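Review: Bonar handover policy, release 2, on a five-finger hand

Bonar is a learned release-and-grasp policy for passing thin, flat objects between a person and a robot hand. The method paper by Hala Saliba and Karim Hakim trains it on 900 handovers and conditions the grip on motor current alone, with no tactile skin. We ran it at Surkdale for two weeks on a humanlike hand with an opposed thumb.

Setup took one afternoon. The config file expects joint limits in radians and fails silently on degrees. Tamer Zoubi found this the slow way. 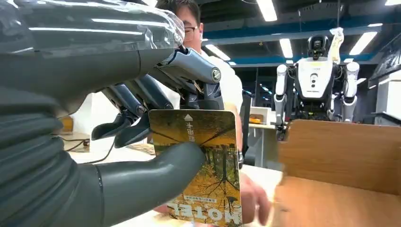 Hotel key cards were the main test object. They are stiff, slick and thin enough to expose a weak pinch. Of 558 attempts, 43 ended in a drop, nearly all at the moment the person let go. The older Medano baseline dropped 102 over the same number of attempts. Tilted cards account for most of the remaining gap between our figures and the paper's.

Grip force is conservative. The thumb closes late, then holds steady, and the policy doesn't re-grip unless the card slips - a good choice for printed cards, less so for paper.
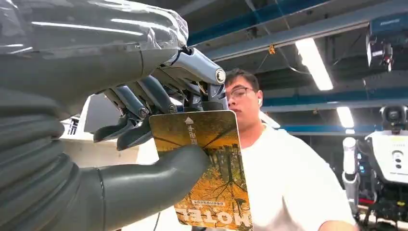 Release is the weaker half. The policy waits for a clear pull, and light pulls were often ignored. Sawsan Azar lowered the current threshold, which helped with cards and caused early releases with a steel ruler. One threshold per object class would fix it, but the release has no field for that.

Recommended for rigid flat objects. Logs export to CSV only.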